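Oct 18, 2019. Bench notes, drawer rig. Written up for Pieter and Xolani, copy to Marietjie for the equipment file.

Main job now is the second-arm budget. Marietjie wants one list with prices before the order window closes, and she wants each line tied to something we do on the rig, so I kept notes with the nightstand setup running and wrote down what we lean on and what gets in the way.

What we have at present: one arm, one gripper, the wrist camera, the head camera, the nightstand. The marker is the object for this block. Curtain stays drawn behind.
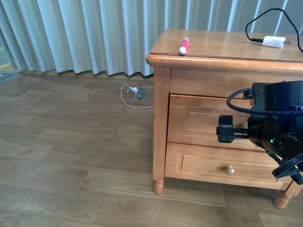

*Gripper level with the upper drawer, marker on the top.*

Cables first. They are the cheapest thing on the list and the one I would buy tomorrow. The arm's own lead makes a loop out in front of the drawer, and there is a hank of spare lead hanging low down by the drawers as well. I want both dressed along the arm before we add anything. Jarosław priced a sleeve and clip kit from Golleo at 28 a set. Two sets, one per arm. Pieter asked if tape would do. It would for a week.

Power is next. The floor box is fine for what is on it, but a second arm means a second supply, and I don't want another lead lying loose on the planks. Options:

- low cable ramp from the wall side, we already own one (check stores, it was lent out in September)
- new drop from above, needs Petronella to sign off and a contractor to fit it
- move the rig nearer the wall and give up the walking space on the left

I'd go with the ramp for now and put the drop in next year's plan. No price for the drop yet.
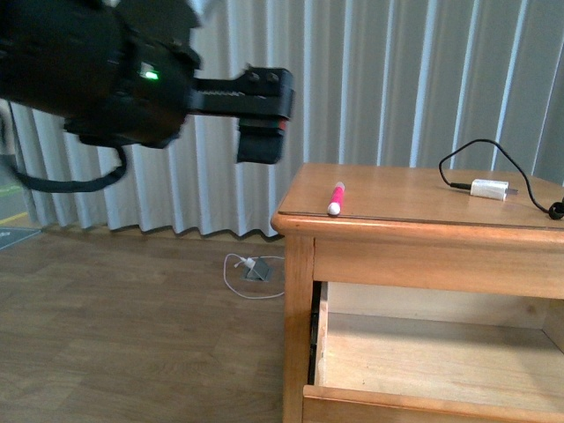
**ARM AND GRIPPER**

Two quotes in. Prorach want 2,070 for the gripper with mount plate and spare finger set. Zestdale come in lower on the gripper but charge separately for the plate, and the fingers are a different length, so the grasp settings would have to be done again for every object. Xolani puts that at two working days. I have written it into the comparison as a cost, otherwise Zestdale looks better than it is.

Arm itself: same model as the present one or leave it. Mixed arms would mean two sets of spares and two calibration routines. Pieter agrees. Petronella would like a third quote for the sake of procedure, so I have written to Mahlangu. No answer yet.

Fingers need their own line. The ones on the rig are scuffed along the edges and the left one is worse. They still hold the marker, but a set should be treated as something that gets used up. I have put down two spare sets per arm per year. Jarosław thinks one is enough if we stop closing on bare wood. Left at two, Marietjie can cut it.

Do we need the second arm at all? For the drawer task alone, no. One arm can pull the drawer, let go, fetch the marker and put it in. It is slow and every run has the regrasp in it. The case for a second arm rests on the jobs planned after this one (lids, bags, anything that won't stay open by itself). Petronella, this is the paragraph to lift for the form.

Furniture. Small money but it needs a line. So far everything is tuned to one nightstand with one round knob. I'd like two more pieces with other handles, a bar pull and a cut-out if we can find them. Second-hand is fine. Allow 200 for both including delivery. Xolani knows a place that will hold things for us until the money is through.

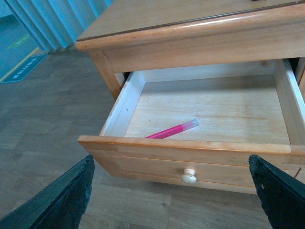 *Wrist camera: marker in the top drawer, knob between the fingers.*

Wrist camera stays as it is. At this distance it gives the whole drawer floor and both fingers, which covers what we need for checking a placement. I had a better one down on the first draft at 513 and have taken it off. Could come back if the glare on the drawer front starts upsetting the detector. It catches the light along the top edge and on the moulding above. Try a matt film on the wood before spending anything.

List as it goes to Marietjie:

| Item | Supplier | Price | Status |
|---|---|---|---|
| Gripper, plate, spare fingers | Prorach | 2,070 | quote in |
| Arm, same model | to confirm | - | waiting on Mahlangu |
| Cable kit, per set (need two) | Golleo | 28 | ready to order |
| Furniture, two pieces | second-hand | 200 | approve |
| Wrist camera | - | 513 | dropped for now |
| Overhead power drop | contractor | - | next year |

To do:

- Pieter: ask Prorach how long the quote stands and if the plate fits our flange without an adapter
- Xolani: write down the two-day figure properly, with what it covers
- Jarosław: find the cable ramp
- me: chase Mahlangu, get matt film, measure the floor left of the nightstand for a second base

Prices are all without VAT. Marietjie adds it at her end, so don't put it in twice like last time.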